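Ticket: second gripper vs. spare parts, what should we buy first?
Project: Drovix tabletop bench
Status: Open, waiting on quote
Opened: February 20, 2023
12 comments · 4 shares

Opening this one for the equipment budget. I know a ticket is a funny spot for a shopping question, but every fault we've logged since November ends in the same place (do we fix it, or do we buy something?) and I'd love to have the answer sitting beside the faults.

What we've got to spend: $3000, and it has to be committed before the end of the financial year. Anything left over goes back into the general pot.

What's going wrong now:

- Gripper closes fine on big things, slips on small round ones. Worst with the toy fruit.
- Finger pads are wearing. The left one has a shiny patch.
- After a long session the wrist drifts a bit and we have to re-home it.
- We lose half a morning each time somebody swaps the toy set over, as the positions all get written down by hand.

Tried so far:

1. Re-homed before every session. Helps the drift, doesn't cure it.
2. Swapped the left and right pads. The slipping moved to the other side, so it's the pads! Very happy with that result, it rules out the motor.
3. Dropped the closing speed by 28 per cent. Fewer slips, but the whole run gets slower and the plates are no better.
4. Wiped the pads down with alcohol between runs. Good for an hour or so.
5. Checked the cable at the elbow. Nothing wrong with it.

Options, in the order I'd rank them:

OPTION A. New pads and a spare set of fingers from Grurkent. Cheapest by a long way. They sell the pads in packs of 5 and we'd want two packs. They fit what we already own, so no new mounting plate and no changes to the software. I rang them and they were terrific, went straight to the part number and offered to send a softer grade to try as well.

OPTION B. A whole second gripper, Tustov two-finger. Lovely bit of gear, I've had a go with one and the small-object grip is miles ahead of ours. But it would eat nearly the whole budget, and then we've got no pads for the old one and no money for the new mounting plate. Lead time is the other worry.

OPTION C. Service contract on the current arm. It would sort the drift. I don't think the drift is bad enough yet to pay for it every year, though I'd put it in next year's plan now so it doesn't surprise anyone.

OPTION D. A printed table mat with marked positions, plus a second full toy set kept boxed. Costs next to nothing, and I reckon it saves us more hours than any of the others. The colours need to match the set we use now or the old recordings stop being comparable.

Update 1: Grurkent's quote for the pads is in. Freight is more than I'd hoped but still well inside the limit. The softer grade comes as a free sample with the order.

Update 2: Pillai room is free for the changeover, so we can leave the arm set up in there and not rush the pad swap. Please don't book over it until this ticket is closed.

Update 3: Went through the toy kitchen layout to work out what the spare set in Option D has to cover.

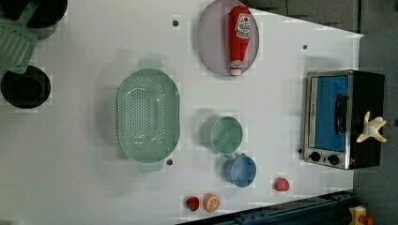

Page last changed: February 20, 2023

The toaster oven is the dear one, and I'd buy two of those if the shop will do a deal, what with the door and the knobs to wear out. The mint-green colander, the green cup, the blue mug and the ketchup bottle are all cheap enough to double up on without thinking. The little red pieces and the orange slice are the ones that matter most for the pad trial, so let's get a good handful of small stuff in different shapes. The pot, pan and spatula can wait if the money gets tight.

One thing for whoever draws up the mat: there are holes in the tabletop, including one just past the end of the colander, and the mat needs cut-outs to suit. Measure from the table, please, and leave the old drawing alone.

My pick is A and D together now, C in next year's plan, and B parked until we see how the softer pads go. I'm really keen on this, it's the first time the list has fitted the budget with a bit to spare.

Next steps:
- Approve A (needs a second signature)
- Get a price on the boxed toy set
- Ask Tustov how long a quote for B stays valid
- Re-test small round objects once the pads are on, at the old closing speed

Leave this ticket open until the re-test is logged.

3 people following · Share · 12 comments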